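# 검은 천 배경에 폼 글자를 붙였는데 자꾸 처지고 떨어집니다

**Skelano** · 오후 4시 작성

벽 앞에 검은 천을 걸고 그 위에 색깔 폼 글자를 붙여서 간단한 배경을 만들었습니다. 앞에는 나무 테이블을 하나 놓고, 행사 때 작은 물건을 올려두는 용도로 쓰려고 합니다. 글자는 두 줄이고 윗줄은 일부러 비뚤비뚤하게, 아랫줄은 큰 대문자로 했습니다.

벽이 흰색이라 글자 색이 잘 안 살아서 검은 천을 골랐고, 그 점은 만족합니다. 천은 위쪽을 작은 집게 네 개로 집어서 고정했습니다. 벽은 임대 공간이라 못을 박을 수 없습니다.
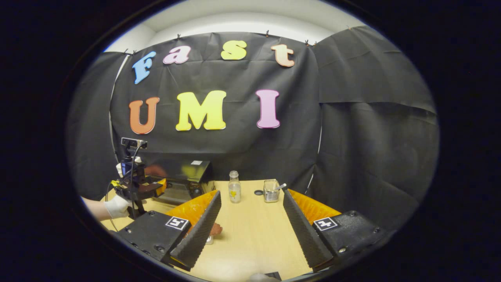
문제는 세 가지입니다.

첫째, 천에 주름이 남습니다. 접어서 보관했더니 접힌 자국이 그대로입니다. 다리미를 대도 되는 천인지 모르겠습니다. 라벨이 잘려 나가서 소재를 확인할 방법이 없습니다.

둘째, 글자가 하루쯤 지나면 하나씩 기울어집니다. 윗줄은 원래 비뚤게 붙였으니 티가 덜 나는데 아랫줄은 바로 보입니다. 처음에는 양면테이프를 썼다가 천에서 다 떨어져서 지금은 핀으로 바꿨습니다. 핀도 글자 하나에 한 개만 꽂으면 빙글 돌아갑니다.

셋째, 오른쪽에 검은 천을 한 장 더 걸었는데 이쪽은 비스듬하게 늘어져서 주름이 많이 집니다. 똑바로 펴는 게 나을지, 그냥 커튼처럼 두는 게 나을지 의견을 듣고 싶습니다.

예산은 많지 않습니다. 배경 스탠드를 사는 건 마지막 방법으로 생각하고 있습니다. 4월 행사까지만 버티면 됩니다.

---

**Mazurek**

비슷한 걸 학원 복도에 매년 만듭니다. 순서대로 적겠습니다.

**주름**

소재를 모르면 다리미를 바로 대지 마세요. 폴리에스터면 번들거리는 자국이 남고, 검은색은 그 자국이 특히 잘 보입니다. 스팀다리미가 있으면 천을 건 상태에서 조금 떨어뜨려 스팀만 쐬면 됩니다. 글자는 먼저 떼세요. 폼은 열을 받으면 휘고, 한번 휘면 잘 안 돌아옵니다.

스팀다리미가 없으면 분무기로 뒷면에 물을 뿌리고 하룻밤 걸어두세요. 완전히 펴지지는 않아도 접힌 선은 꽤 흐려집니다. 이때 아래쪽 단에 집게 몇 개를 물려 무게를 주면 결과가 낫습니다. 벽지 쪽으로 물이 배지 않게 조금씩 뿌리세요.

**글자**

글자 하나에 핀을 두 개 꽂으세요. 위치는 이렇게 합니다.

- I처럼 세로로 긴 글자: 위 끝과 아래 끝
- U, M: 양쪽 기둥 위쪽에 하나씩
- F: 세로획 위와 아래
- a, s처럼 둥근 글자: 가장 넓은 곳의 좌우

핀은 수직으로 찌르지 말고 위에서 아래로 살짝 비스듬히 넣어야 덜 빠집니다. 천 뒤에 얇은 폼보드를 한 장 대면 핀이 물릴 데가 생겨서 훨씬 단단합니다. 저는 5mm짜리를 씁니다. 핀이 보드를 뚫고 나와 벽에 닿지 않도록 길이만 확인하세요.

아랫줄 수평은 종이테이프를 한 줄 붙여 기준선으로 삼고, 글자를 다 꽂은 다음 떼어내면 됩니다. 검은 천에 연필 선은 안 보입니다.

**집게**

천 폭을 안 적으셨는데, 집게 사이가 40cm를 넘으면 그 사이가 처집니다. 처지면 글자도 같이 기울어 보입니다. 핀만 고쳐서는 안 될 수 있으니 간격을 재보고 필요하면 집게를 더 다세요. 양 끝은 모서리에 바짝 붙여 집으세요.

**오른쪽 천**

글자가 있는 쪽이 평평하면 옆은 늘어져도 괜찮다고 봅니다. 다만 테이블까지 내려오면 물건에 걸릴 수 있으니 끝을 테이블 뒤로 넘기세요.

---

**Flumar**

그냥 벨벳 천으로 바꾸세요. 주름 안 보입니다.

---

**Hurgate**

위에 벨벳 얘기가 나왔는데 싼 벨벳은 먼지가 엄청 붙습니다. 검은색이면 더합니다. 테이프클리너를 계속 옆에 둬야 합니다. 그리고 무거워서 작은 집게로는 못 버틸 수도 있습니다.

저는 핀 대신 벨크로를 씁니다. 폼 글자 뒤에 까슬한 쪽을 붙이고 천에는 부드러운 쪽을 꿰맵니다. 손이 많이 가지만 글자를 바꿔 달기 편합니다. 기모가 있는 천이면 까슬한 쪽만으로도 붙는 경우가 있으니 자투리로 먼저 해보세요. 매끈한 천이면 안 됩니다.

보관은 접지 말고 말아서 하세요. 원단 가게에서 종이 심을 얻어다 감아두면 다음에 다릴 일이 거의 없습니다. 심이 천 폭보다 짧으면 양쪽이 구겨지니까 길이는 재서 가세요.

---

**Skelano** · 덧붙임

폼보드 대고 핀 두 개씩 꽂았습니다. 48시간 지났는데 아랫줄은 그대로 있습니다. 집게 간격이 넓은 곳이 있어서 두 개 더 달았습니다. 주름은 분무기로 해봤고 가운데 접힌 선 하나는 아직 보입니다. 스팀다리미는 빌릴 데를 알아보는 중입니다. 오른쪽 천은 끝만 테이블 뒤로 넘기고 그대로 두기로 했습니다.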